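Trarero 暮らしの談話室
洗濯・布もの > 薄い布のたたみ方、アイロンはかけますか
全119件のうち一部を表示しています

よもぎ蒸し
1月 トピック主

はじめまして、いつもは読むだけで満足していたのですが、どうしても皆さんのお考えを聞いてみたくて書き込みます。長くなると思いますので、お茶でも淹れてからどうぞ。

うちには薄手の布がたくさんあります。ふきん、お弁当包み、ハンカチ、端切れの四方を縫っただけの名前のない布。祖母が何でも布で包む人で、私もそれを見て育ったものですから、気に入った色を見つけるとつい買ってしまうんです。先月もMasanoの商店街の端にある布屋さんで一枚、帰り道にやっぱりもう一枚欲しくなって引き返しました。一枚700円以上するのに、です。家族には内緒にしています。

それで困っているのが、洗ったあとのことなんです。以前は全部アイロンをかけて、四つ折りにして引き出しに立てていました。ところがこの冬から仕事の時間が変わって、夜にアイロン台を出す元気がなくなってしまいました。取り込んだ布がかごの中でくしゃくしゃのまま、必要になったらそこから一枚引っぱり出す、という暮らしになっています。便利といえば便利なんですけれど、かごを見るたびに、なんとなく祖母に申し訳ないような気持ちになるんです。

皆さんは薄い布をどうしまっていますか。アイロンはかけますか。かけないなら、干し方に工夫があるのでしょうか。細かいことでも結構ですので、教えていただけたら嬉しいです。

北窓の台所
Re: 薄い布のたたみ方

よもぎ蒸しさん、はじめまして。読みながら何度もうなずいてしまいました。布屋さんに引き返すところ、わかります、私は電車に乗ってから引き返したことがありますよ。

うちは断然、干すときに勝負を決める派です。脱水を短めにして、まだ水が重たいくらいのうちに角と角を持って、ぱん、ぱん、と振ります。そのあと手のひらではさんで、耳のところを指でつうっと伸ばすんです。竿にかけたら、もう一度下の端をそっと引いてあげる。水の重みが皺を下へ引っぱってくれるので、乾いたころにはアイロンがいらないくらいになっています。

コツらしいコツといえば、洗濯機から出してすぐに干すこと。これに尽きます。洗い終わったのを忘れて夕飯の支度なんかしていると、もうだめですね。布が洗濯槽の形を覚えてしまって、いくら振っても言うことを聞いてくれません。そういう日はあきらめて、霧吹きを持ち出します。

祖母さまのこと、申し訳ないなんて思わなくて大丈夫ですよ。毎日使っていらっしゃるなら、それがいちばんの供養になるんじゃないかしら。あ、もしご健在でしたらごめんなさい!

ぬるま湯派
Re: 薄い布のたたみ方

横から失礼します。北窓の台所さんの「ぱん、ぱん」ですが、私はあれをやめた口です。

好きな音ではあるんです。母がやっているのを聞くと、ああ晴れの日だなあと思ったものでした。ただ、織りのゆるい薄い布だと、あれを何年も続けると端の縫い目が傷んでくるように思うんですよ。うちのお弁当包みは、いつも同じ角を持って振っていたせいか、そこだけ糸がつれて、四角だったはずがだんだん菱形になってしまいました。

今は平らなところに広げて、真ん中から外へ手でなでるだけです。流し台の横を拭いてから、そこに置いてやっています。手間はかかりますが、布も私も穏やかでいられます。アイロンは年に数えるほど。お客さまがいらっしゃる日くらいでしょうか。

北窓の台所
Re: Re: 薄い布のたたみ方

ぬるま湯派さん、菱形のお弁当包み、想像してちょっと笑ってしまいました、ごめんなさい。

でもね、振ったせいかどうかは、わからないと思うんです。布はもともと斜めに引けば伸びますし、お弁当を包むときの結び方でも角は引っぱられますでしょう。うちは持つ角を毎回変えていますが、菱形にはなっていません。と書いてから心配になって引き出しを見てきましたら、一枚だけ、少しあやしいのがおりました。正直に報告しておきます。

豆腐の水切り
Re: 薄い布のたたみ方

お二人とも丁寧でいらっしゃるので、大変申し上げにくいのですが、私はかごに放り込む派です。ええ、くしゃくしゃのままです。

もともとは私も、きちんとたたんで引き出しに立てていたんですよ。背の順に並べたりして。でもあれは、一枚抜くと隣が倒れてきますよね。倒れたのを直して、また一枚抜いて、また倒れて。あるとき、拭こうと思っていたお椀がすっかり乾いているのに気がついて、何をしているんだろうと思いまして。

それからはずっとかごです。薄い布は嵩張りませんし、丸めてあってもふきんとしての働きは変わりません。むしろ手に取ったときに、ふわっと空気を含んでいるようで、私はこちらのほうが好きなくらいです。アイロンをかけた布は、最初のひと拭きがどうもつるんと逃げる感じがしませんか。あれが苦手で。

よもぎ蒸しさん、かごで何の問題もありませんよ。かごを可愛いのに替えたら、それで気が済むかもしれません。

洗い桶
Re: Re: 薄い布のたたみ方

豆腐の水切りさんに反論というほどでもないのですが、少しだけ。

かごに入れてしまうと、上のほうの布ばかり使いませんか。うちがそうでした。下に沈んだ布はいつまでもそのままで、ある日掘り起こしたら、折れたところに白っぽい筋がついていたんです。洗っても取れませんでした。藍で染めた濃い色のものだったので余計に目立って、しばらく落ち込みました。高いものではなかったんですが、旅先で買った布だったので。

引き出しに立てておくと、洗ったものを右に入れて左から使う、というのが自然にできます。そうすると全部の布が同じくらいの速さで年をとってくれるんですよ。そろって古びていくのを見るのが、私の密かな楽しみです。変わった趣味だと家では言われております。

アイロンは、かけません。たたんでから本を載せておきます。料理の本がちょうどいい重さです。

夜なべ中
Re: 薄い布のたたみ方

皆さんのお話が面白くて、寝るつもりだったのに起きてしまいました。

私はアイロンをかけたい派なので、少数のようで肩身が狭いです。でも好きなんですよ、薄い布にかけるの。ワイシャツは大嫌いなんです。襟だの袖だの、立体のものを平らにしろというのが無茶な話で。その点、四角い布は素直です。すうっと一往復すれば、もうおしまい。何か嫌なことがあった日は、ハンカチを出してきて、皺のないのまでかけています。

道具は普通のものです。霧吹きだけはDubeyというところの、霧が細かく出るのを使っていて、もう引き金が少しゆるくなっているんですが手放せません。大きな粒で濡れると、薄い布はそこだけ輪のように跡が残ることがありますよね。

あと、緑や青のくすんだ色の布は、私は裏からかけるようにしています。表から強く当てるとてかってしまうのが気になって。これも気のせいだと言われたらそれまでなんですけれど、長年の癖なのでもう直りません。

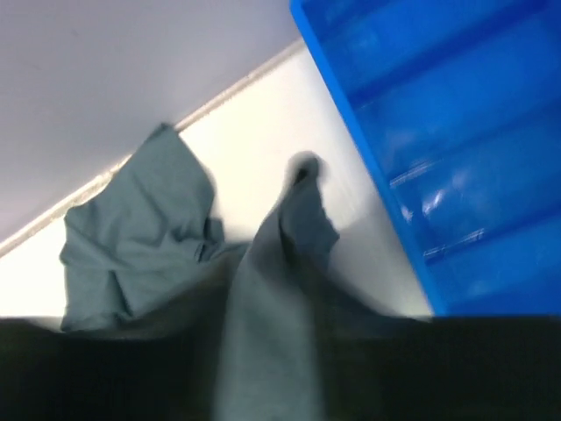
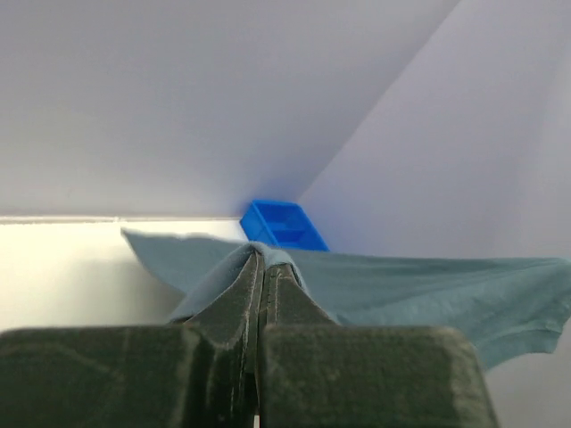 投稿者:角なし(布もの板 常連)/投稿:1月、夜/返信先:夜なべ中さん

くすんだ色がお好きな方がいらして嬉しいです。私もこういう緑とも灰色ともつかない、青みのある布にめっぽう弱くて、気がつくと似たようなのばかり手元に集まってしまいます。Arolauの端切れ市に行くと、よし今年は黄色を買おう、と決めて家を出るんですが、帰りの袋の中はやっぱりこういう色です。

夜なべ中さんの裏からかけるお話、私は賛成です。ただ私の場合は面倒が先に立って、アイロンそのものがもう何年も押し入れから出てきていません。薄くて柔らかい布ほど、置けば皺が寄るし、つまんで持ち上げればまた別のところに皺が寄りますでしょう。追いかけたらきりがないので、皺ごと可愛がることにしました。

それでですね、しまい方のほうですが、私は引き出しとかごの間をとっています。ゆるく2つに折って、くるっと巻いて、浅い箱に寝かせるんです。巻いてあると折り筋がつきませんし、一枚抜いても隣は倒れません。少しへこむだけ。色もよく見えるので、朝どれにしようかなと選ぶのが楽しいですよ。洗い桶さんの白い筋のお話を読んで、巻いておいてよかったと胸をなで下ろしました。

欠点もあります。巻くのが下手な家族がいると、次の日には箱の中が大変なことになります。うちでは見なかったことにして、休みの日に巻き直しています。

よもぎ蒸し
トピック主です

まあ、こんなにたくさんお返事をいただけるなんて思っていませんでした。朝の台所で読んで、お味噌汁を吹きこぼしてしまいました。ひとつひとつ、本当にありがとうございます。

北窓の台所さん、祖母はおかげさまで健在です。どうぞお気になさらないでくださいね。昨日電話で話したついでに、布はどうやってしまっているのかと聞いてみましたら、「そんなもの、座布団の下に敷いておけばいい」と言われました。アイロンなんてかけたことがないそうです。私はいったい誰に申し訳ないと思っていたんでしょう。記憶の中の祖母の布は、いつもぴんとしていたのに。

早速、座布団の下も試してみました。結果は、まあまあ、です。端のほうはとてもきれいになるんですが、真ん中は私の座り方が悪いのか、妙な皺がつきました。

角なしさんの巻く方法、やってみたいです。箱はどのくらいの深さがよいのでしょう。

角なし
Re: トピック主です

座布団の下! それは思いつきませんでした。おばあさま、素敵ですねえ。

箱の深さは、巻いた布がひと並びで収まって、上に少し余るくらいが使いやすいと思います。重ねてしまうと下のものを忘れますので、結局かごと同じことになります。うちはいただきもののお菓子の箱を使っていて、ふたは裏返して下に重ねてあります。買うほどのものでもないですよ、と言いながら、もっといい箱があればなあと売り場に行くたびに見てはいるんですが。

ぬるま湯派
Re: トピック主です

座布団は、寝押しと同じ理屈ですね。懐かしいです。学生のころ、制服のひだを布団の下に敷いて寝て、朝になったら線が二重になっていて泣きそうになりました。

ひとつ気になったのですが、座布団の下に入れるときは、よくよく乾いてからにしたほうがいいかもしれません。少し湿っているほうが皺は伸びますけれど、畳の上だと湿気がこもりますし、この時期は部屋を閉め切っていますから。うるさいことを申しました。

豆腐の水切り
Re: トピック主です

湿気の話が出たので便乗します。かご派としては、風通しだけは誰にも負けないつもりでおります。引き出しの奥の布って、ときどき木の匂いが移っていませんか。

あと、巻くのも今日やってみました。3枚目で飽きました。向き不向きがあるようです。でも、色が見えて楽しいというのはよくわかりました。かごの上のほうにだけ、巻いたのを飾るように載せてみましたら、なかなかよい眺めです。夕方には全部ほどけておりましたが。

洗い桶
Re: Re: トピック主です

木の匂い、移ります。私はあれが好きなんです。新しいお茶碗を拭くときに、ふっと引き出しの匂いがするの、いいものですよ。ここはどうしても譲れません。

ただ、かごの風通しは認めます。梅雨のあいだだけはうちもかごに替えようかと、お話を読んで少し揺れています。右から入れて左から使う、というのがかごでもできたらいいのですけれど。

夜なべ中
Re: Re: トピック主です

どなたか柔軟剤はお使いですか。話がそれてすみません。

ふきんには使わないほうが水を吸う、と昔から聞いていて守っているのですが、ハンカチには入れてもいいのかどうか、いつも洗濯機の前で迷います。一緒に洗ってしまうので、結局どちらにも入れないことになって、冬のハンカチがごわごわして頬に痛いんです。

北窓の台所
Re: Re: Re: トピック主です

うちは入れません。乾きかけのときに両手でくしゅくしゅと揉むと、ずいぶん柔らかくなりますよ。揉んだら当然皺になりますので、もう一度伸ばすことになりますが。何をしているのかわからなくなる瞬間はあります。

それと、先ほどのあやしい一枚ですけれど、測ってみたらやはり少し歪んでおりました。ぬるま湯派さん、薄いのだけは広げてなでるのに変えてみようと思います。厚手のものは、これからも振ります。あの音がしないと洗濯をした気がしなくて。

ぬるま湯派
Re: Re: Re: Re: トピック主です

厚手はどうぞ、思いきり振ってください。実は私も、バスタオルだけは振っています。

柔軟剤は、私はハンカチだけ洗面器で別にすすいで、ほんの少し入れています。名前のとおり、ぬるま湯で。冬の水は手がかじかみますしね。

よもぎ蒸し
トピック主です、その後

お菓子の空き箱が手に入りましたので、月曜の夜に巻いてみました。テレビを見ながらですと、存外はかどるものですね。気に入った色を手前に、あまり出番のないのを奥に並べたら、それだけで台所が片づいたような気になって、ほかは何も片づいていないのに早く寝てしまいました。

お客さま用だけは夜なべ中さんにならって、裏からアイロンをかけました。確かに、四角い布は素直ですね。一枚のつもりが楽しくなって、お弁当包みまでかけてしまいました。

それから、また布屋さんの前を通ってしまいまして。箱にはもう隙間がないのですが、皆さん、入りきらない分はどうしていらっしゃいますか。

豆腐の水切り
Re: トピック主です、その後

かごです。

(このあとの返信は次のページに続きます)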